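Misisside Support
Home Products Manuals Downloads Contact
Search manuals Enter keyword Go

Galevar Arm Set-up Guide
Section 7: Chore readiness and first supervised run
Cempaka Pangaribuan, Technical Documentation — July

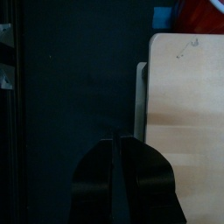

This section covers the step between calibration and regular use. Complete Section 6 first. The Galevar is rated for a short list of chores, and a task outside that list must be treated as a trial, with an operator present from start to finish.

7.1 What the arm can and cannot do

Picking rigid parts from a fixed tray and moving flat panels between marked positions are supported. Folding cloth, wiping curved surfaces and handling open liquids are not supported in this release. In our bench test the arm finished 669 of 861 mixed household and shop tasks without help. Most of the failures involved soft items or items that had shifted after the run began.

7.2 Preparing the first run

1. Set the mode switch to HOLD.
2. Clear the work area of anything not named in the task file.
3. Open the Jeren console and load the task file. Check that the revision matches the one on the delivery sheet.
4. Set the speed limit to 90 mm/s. Do not raise it until the arm has completed seven runs in a row.
5. Close the fingers fully and check the wrist view. The seam between the fingers must be visible from tip to base.
6. Press TEACH and guide the arm by hand through the approach and retreat points.
7. Set the mode switch to RUN and press START.

CAUTION: Keep hands outside the marked zone while the mode switch is at RUN. The arm does not detect people.

NOTE: Upright panels are harder than panels lying flat. Shading across a pale surface can be read as an edge. If the console reports EDGE UNCERTAIN, change the lighting and repeat step 5.

7.3 If the run stops

A stop with code 4 means the grip was lost. Return the part to its start position by hand and press RESUME. A stop with code 6 means the task file and the taught points do not agree — repeat step 6. Units with the Saragih controller show the same codes on the front panel.

Record every stop in the run log, including those cleared without a restart.

Previous: Section 6 Next: Section 8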